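**Drinden, 5 April 2022**

The toy exchange in Drinden will open again this month, and families on Stotia Street have already started to sort what they will bring. The organizer, Imani Baptiste, said that 17 households put their names on the list, which is more than she expected after the small exchange in November.

The rules are almost the same as before. Each family may bring two boxes of toys and small household things. The toys should be clean and complete, and batteries must be taken out. Soft toys are accepted this year, but only if they were washed. Books go to a separate table near the entrance of the Zariņš hall.

One change concerns the small pieces. Last time many figures and blocks arrived mixed together at the bottom of large bags, and the sorting took more than two hours. Families are now asked to keep small toys in a tray or a flat box, so that children can see them without emptying everything on the floor.

Tài Lâm, who lives on the second floor at number 2, does his sorting on the bed. "The table is too small and the floor is cold," he said. "I put a box for the things that go, and a tray for the things we did not decide yet. My daughter moves them back when I am not looking."

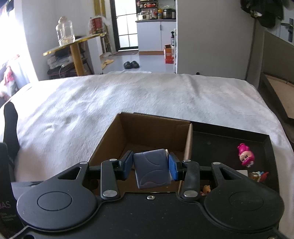 *An open cardboard box and a tray with small toys on a bed during sorting.*

Boxes can be left at the hall in the evening before the exchange. Toys that find no new family will be offered to the Mirkorier playgroup, and the rest must be collected by their owners. New families can still write their names on the paper at the hall door.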